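Weltell Shared Desk Handbook
Section 4: Glasses and Their Cases

4.1 Before you start

Every shared craft table ends up with more glasses cases than people who wear glasses. Section 4 covers getting them out, opened, matched with their contents, and put back so the next person can find a pair without shaking each case next to one ear.

You will need:
The full set of cases, open or shut
A Plusto 600 cloth (the gray one, without glue on it)
A pencil
The desk notebook
Clukusik stick-on labels, small

Clear enough table to lay every case down flat before you begin. A printed tablecloth is fine. Small things do disappear into the flowers, so run a hand over the cloth for loose screws and nose pads before anyone leans on them.

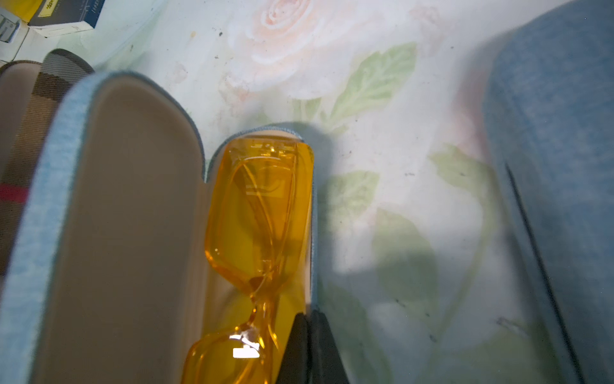
Halima Ibrahim
Handbook Editor, Weltell
Revised March 16, 2020

4.2 Opening and checking a case

1. Lay the case on the table with the hinge away from you.

2. Hold the lower half down with one hand and lift the lid with the other. Hard cases with a spring in the hinge will stay open by themselves. They will also shut by themselves, usually on a thumb.

3. Let go of the lid and wait a moment before reaching in. See step 2.

4. Look at what is inside. Orange safety glasses belong in a lined case like any other pair. They may be tough, but the lenses scratch, and a scratched orange lens is a sunset with a crack in it.

5. Take the glasses out by the bridge. Unfold both temples, check that neither one flops, and fold them again, left first.

6. Tip the case over and tap it. Crumbs, sequins and one earring back are the usual yield. Return the earring back to the dish by the door, where it can be with its friends.

7. Wipe the lining with the dry Plusto cloth. Felt exteriors get a soft brush and nothing else.

CAUTION: Do not use glass cleaner on felt. The February revision of this handbook did not say so, and now the Donnelly desk has a case with a tide line.

Note: If the glasses have markings molded into the lens, leave them alone. They are supposed to be there. Somebody has already tried to polish a set off with toothpaste.

4.3 Folding and seating the glasses

1. Fold the temples flat. If they will not lie flat, the glasses are in the wrong case or you are holding them upside down. Try the second possibility first.

2. Set the glasses lengthwise in the lower half with the lenses off the lining.

3. Close the lid with light pressure. A lid that needs two hands and a grunt is telling you something.

4. Open it again. If the glasses have shifted, choose a deeper case.

Plaid and striped fabric cases deserve a word. They are handsome and everyone likes them, so they attract glasses they were never meant to hold. Wraparound safety glasses will go into a slim fabric case once. After that you have a wide fabric case.

4.4 Matching cases to glasses

Do this in one sitting. Half-matched sets left overnight come undone by morning, and everybody will have a theory.

1. Open all the cases.

2. Put the cases with nothing in them on your left and the occupied ones on your right.

3. Go through the loose glasses, trying each in the closest fitting case. Go by length, then depth. Color has no bearing on fit, though you will be tempted.

4. Write the contents on a Clukusik label in pencil and stick it underneath. "Amber, safety" is a good label. "Mine" is a poor one on a shared desk.

5. Enter the pair in the notebook, one line each. Leave the line below it blank for the inevitable correction.

CAUTION: Stick labels on hard surfaces only. On fabric they hold for a day and then travel, and you will find "Reading, strong" on the stapler.

4.5 Setting out the table

Once everything is matched, set the cases out for use. You want them in rows with the stationery at the back, where sleeves won't catch it.

1. Stand the pencil cup in a back corner, points up. Yes, points up. We have had the letters. Points down, they go blunt, and the cup fills with a fine gray silt.

2. Lay the notebook near the cup, label side showing.

3. Make a back row of the cases people reach for least. Propping them on edge saves room, and they can lean a little.

4. Make a front row of everything else.

5. Leave a hand's width between cases, or a full hand if yours are small.
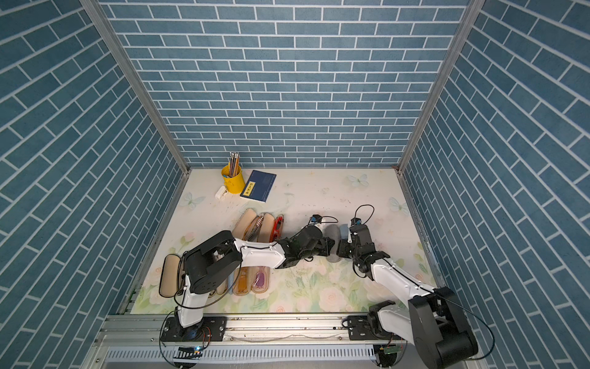 Translucent cases earn their place toward the front, because a person can tell amber lenses from pink frames without opening a thing. The beige ones are less forthcoming. If your desk has more than one beige case, and it will, put them at opposite ends of a row and trust the labels.

Red or orange cases can go anywhere. They get found.

An oval case will rock if you stand it on its edge, so lay it flat. Slim cases do well flat too, with the opening toward the user. Should a case keep falling over, take it out of the back row and stop arguing with it.

Note: Erasers drift. Put yours back by the pencil cup at the end of the session and accept that it will be elsewhere by the start of the next one.

4.6 If something is wrong

The lid will not stay open.
The spring is tired. Use the case flat and prop the lid with a folded label sheet, or order a replacement (extension 2244; ask for parts, and be patient with the music).

The lid will not stay closed.
Check for a temple sticking out. If there isn't one, use a rubber band until the replacement arrives. The rubber band will outlive both of us.

There is one pair more than there are cases.
Check foreheads.

There is one case more than there are pairs.
Check foreheads again, then the notebook. Write the missing pair in with the date and leave the case in the front row, open.

The lining has come away at the rim.
Press it back and leave the case shut overnight. Craft glue works but has a smell that reading glasses pick up and keep.

Replacement linings are sold under order code 2000 and come in beige. We have asked about other colors. They come in beige.

Continue to Section 5, Scissors.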